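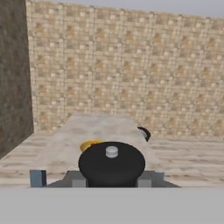
Small square tile in cream and tan, laid across a full wall.

About Us > Who We Are

Turkstead sells and repairs tile. We have read a lot of "about us" pages in this trade and most of them say the same thing: family values, passion for craft, a promise of quality. We doubt any of it has helped a person pick a bathroom floor, so we will try to stick to what can be checked.

Sharada Shenoy and Joaquim Pinheiro opened the shop 13 years ago, after both had worked for a large supplier and grown tired of the word "lifetime." Grout does not last a lifetime. Neither do most sealers, whatever the label claims, and we will tell you so at the counter even if it costs us the sale.

We stock 102 lines of tile, down from a good many more. Rekha Sundaram does the buying and is hard to impress. A line stays if we can get matching pieces two years later. That rule has cost us some pretty things, including most of the Kuklow range, which customers still ask for.

Are we green? Every shop says so now. Some of our tile has recycled content. All of it was fired in a kiln and moved by truck, and we don't know how to make that sound better. If you want to use less, keep the floor you have. Karthikeyan Naidu runs repairs and will come look at it. The visit is $50, and you pay it whether or not you hire us, a policy we know some people dislike.

We don't give awards much weight either. We were offered one in January and found it came with an invoice.

The crew is 18 people, all on payroll. Dorottya Hajdu schedules the jobs and answers the phone most mornings. She won't promise a finish date until she has seen the room, so please don't press her for one.

Samples can be borrowed for a week. Look at them at night, under your own lights, before you order.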